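Tying your first knots with a two-armed rig
Posted 24/02/2025 in Workshop guides

If you have followed the Jasa build this far, you will have two arms bolted to the bench, two wristed instruments seated in their holders and, I should think, a fair amount of cable on the floor. Well done! It took me a good deal longer to get there than I told my family it would, and most of my evenings at the Dranusdale shared workshop last winter went on cable tension alone. This part of the guide is the one I have been looking forward to writing, though, as it is where the thing stops being a pile of motors and starts doing something rather delicate.

We are going to tie a plain interrupted stitch, by remote control, with needle and thread. You will need the finished rig, a length of black suture thread with a curved needle on it, small scissors, and your practice tissue pinned down flat so that it can't creep about. Cut the thread to 26 cm. Longer than that and you will spend the session chasing the tail round the bench, and shorter is no fun when you come to wrap.

Before you switch on

Check both wrists by hand with the power off. Each joint should move freely and come back without any grittiness. Then start Alo, the little control program from part 4, and set the motion scaling to 3 to 1, so that your hands move three times as far as the tips do. I know it feels sluggish. Please leave it there for your first few sessions anyway, and set the grip limit to 10 per cent while you're about it. Thread frays very easily in a ribbed jaw, and a frayed thread will snap just when you have got everything lovely and tight.

If you used the Chiang driver board, give it a minute to settle and home both arms twice. Mine always finds its zero better the second time.

Placing the stitch

Hold the needle a bit behind its middle, point facing the tissue, and go in as near to upright as you can manage. Turn the wrist and let the curve of the needle do the travelling. Don't push it forward in a straight line, whatever your instincts say. Once the point shows on the other side, take hold of it with the other instrument, ease it through, and pull the thread after it until there is only a short tail left. Then park the needle somewhere you can see it – I have wasted whole cups of tea looking for mine.

Making the wrap

Now for the fiddly bit. Take the long end in the left jaw and bring it across towards the right-hand instrument. Keep the right one nearly still and carry the thread round it with the left, so that the loops sit close to where the jaw meets the wrist. Keep the strand between the two instruments under a gentle, steady pull. If it goes slack the loops open up and slide off, and you start again (I did this over and over, so do be patient with yourself). 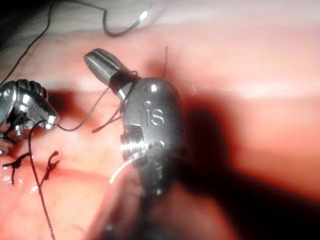
Mid-wrap, with the thread stretched between the two instruments and two tied knots lower left.

When the wraps are on, reach for the short tail with the right jaw, close on it, and draw the two instruments apart. The loops should slip forward over the jaw and down onto the tissue. Go slowly, and stop as soon as the edges meet. Pulling harder only puckers everything up. Then do it all again with the wrap going the other way round, which squares the knot and keeps it from working loose. A third throw does no harm if your thread is a slippery sort.

Trim the ends and leave a bit of tail. Splayed, untidy tails are perfectly all right at this stage, and they give you something to grab when you want to pick the stitch out again.

If it goes wrong

Loops falling off: your jaw is probably pointing too far down. Tilt the tip up a little and try again.

Jerky wrist: home the arm again. If that doesn't cure it, go back to the cable tension page and check the pitch cable first.

Can't judge the depth: move your lamp to one side and watch the instrument's shadow on the tissue. As the tip comes down, the two draw together, and after an hour or so you will be reading it without thinking.

I kept a notebook, and it was at stitch 66 that I first tied one without swearing. By April I hope to have the running stitch written up as well, once I have replaced a worn pulley on the left arm.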